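Salenard Rovers

Salenard Rovers is an amateur soccer club from the town of Salenard, and I should say right away that I've followed them since I was a kid, so read this entry with that in mind (I did try to keep it fair!). The first team plays in the Zavala Valley League, a regional competition that runs from spring until November.

Name and colors

The club started out as Salenard Railway, a works team, and took the Rovers name when the rail yard closed and the players had to find somewhere else to train. The shirts are orange and green. People argue about who picked those colors, and I've heard four versions of the story, all told with total confidence. The one I like best is that the green came from leftover railway jerseys and the orange from a mistake in the order.

Home ground

Rovers play at Mill Lane, which holds 500 people if everyone on the east bank is willing to stand close together. There's one covered stand, on the west side, and the field slopes toward the river end. Visiting teams complain about the slope a lot. Rovers captains who win the coin toss nearly always choose to play uphill first, and I've never seen one go the other way.

The changing rooms were rebuilt after a flood. Before that, both teams and the referee shared a single corridor, and by all accounts halftime was pretty lively.

Playing history

The early years were rough. Rovers finished bottom in three of their first five seasons and once went 13 games without scoring, still a league record as far as I can tell. Things picked up when Efraín Ayala took over as coach. He'd been a defender at Wulurville Athletic, and he had the team playing a tight back four with two wide midfielders who never seemed to stop running. Under him the club won its first league title, giving up only 20 goals all season.

The player everybody remembers from that side is Sheyla Mamani's older brother, but Sheyla herself went on to do more for the club than he did. She founded the women's team, captained it for nine seasons and scored 49 league goals, mostly from midfield. She also took the corners, and a couple of those went straight in (she says she meant them, and I'm going to believe her).

Rivalry with Wulurville

The big game every year is against Wulurville Athletic, just up the valley. It's called the Bridge Game after the road bridge between the two towns, and the winner keeps a dented metal cup that spends the rest of the year on a shelf behind the bar. Ayala's move from one club to the other didn't calm things down at all!

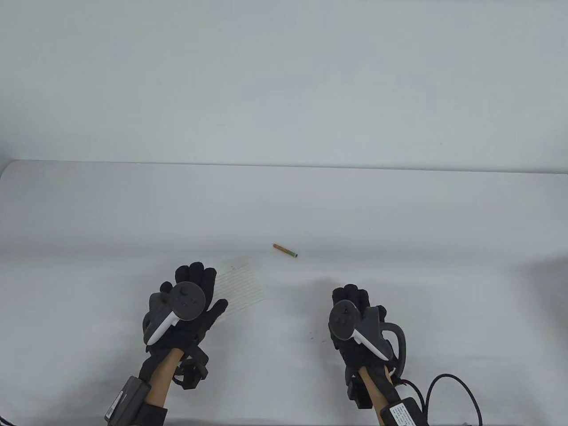 Small cylinder in orange-tan and green.

Support and songs

Home crowds are small but loud, especially on the east bank. The main song borrows its tune from an old valley dance number and has a second verse that hardly anyone knows, so it tends to turn into humming halfway through. Udance, a local dance school, puts on a show at halftime of the last home game, and I've known people to turn up just for that.

Youth teams

The club runs youth sides from under-nine upward, with practice starting at 5 p.m. on the lower field. Several first-team regulars came up this way, including both of the current goalkeepers.

See also: Zavala Valley League; Wulurville Athletic; Bridge Game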